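Pondden Community Kitchen: where we're up to, April

Hi Keabetswe,

You asked for something short and readable this time, so I've left the spreadsheet as an attachment and I'll just tell you how it's going.

The Wellevach grant has now paid for two full rounds of the cooking course, and the second one filled up faster than I could answer the phone! We had 65 people through the door over both rounds, mostly from the flats behind Borano Road, plus a few who'd moved away and caught the bus back for it. I'd budgeted for fewer, so we ran through the flour and rice early and I had to shift money across from the printing line (see the attachment, second tab).

Spending so far is $3867. The biggest chunk went on the new oven, which Giannakopoulos fitted in a morning, and then on the extractor fan, which took them three visits and a lot of muttering. The fan's still louder than I'd like. They've promised to come back and look at the bracket. 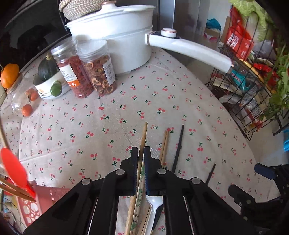
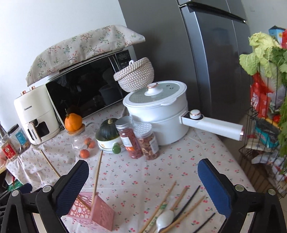
Cherry-print tablecloth and chopsticks. Photos: Pondden Community Kitchen

Hanne Turunen has taken over the dumpling and noodle sessions and people love her. She's also rewritten the recipe cards in bigger type, with metric on one side and cups on the other, and we've stopped getting the same questions about tablespoons every week (I was one of the people asking, so I'm grateful).

What hasn't gone well is the evening group. We started with a decent number and by the end it was down to seven. The 6 pm start is too early for anyone coming off a shift, so I'd like to try 7:30 next round if you're happy with the extra hall hire.

I still owe you the feedback forms. They're in a box under my desk and I'll scan them once the colour printer is behaving. Could you let me know about the hall hire before we take bookings?

Cheers, and thanks again for the oven!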